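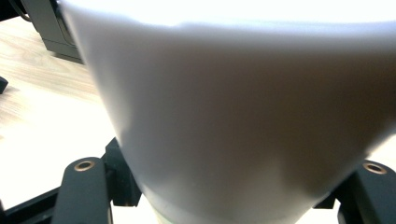

A Sentence in the Komerside Warehouse Case

The court at Cliltham passed sentence in April on the last defendant in the Komerside warehouse case, and I have been asked by several readers to set out what was decided. I attended the final two days of the hearing and have relied on my own notes throughout.

The defendant, a former transport manager at the haulage firm Urnamo, had admitted conspiracy to handle stolen goods. The prosecution case was that lorries leaving the Komerside depot carried two sets of paperwork, one for the customer and one for the road. Goods listed as damaged were taken to a rented unit on the Eberhard estate and sold on from there. The police recovered 40 pallets when they entered the unit, most of them power tools and small kitchen appliances still in their wrapping.

Jonalyn Lacson, appearing for the prosecution, told the court that the arrangement depended on trust between a small number of people who had worked together for years. She read out a series of text messages in which deliveries were referred to as "the laundry". The defence did not dispute the messages but asked the judge to accept that the defendant had joined late and had been paid very little compared with those above him.

The judge accepted part of this. She found that he had not set up the scheme, but that he had signed the false damage reports and knew what they were for. He received a sentence of 30 months. The confiscation hearing will follow at a later date, and it may be some time before the firms that lost stock learn whether they will recover any of its value.

I was glad that the court heard from Analyn Enriquez, who worked in the accounts office and first raised the matter with her employer. Her statement was short. She described noticing that the damage figures rose whenever the same drivers were on the rota, and being told that the matter had been looked into. She kept copies of the reports and took them to the police the following winter. The judge thanked her by name before passing sentence.

Readers who followed the earlier hearings will remember that two of the drivers were cleared. Nothing said at this hearing altered that position, and comments on this page which suggest otherwise will be removed. I would also ask that the defendant's family be left out of any discussion – they took no part in these events.

There remains the question of how the damage reports passed through Urnamo's own checks for so long. It was touched on in court but did not form part of the charge, and the judge declined to comment on it. I have written to the firm to ask whether its procedures have changed and will publish any reply in full.

My notes from the earlier hearings remain available in the archive under Komerside. Corrections may be sent to the usual address.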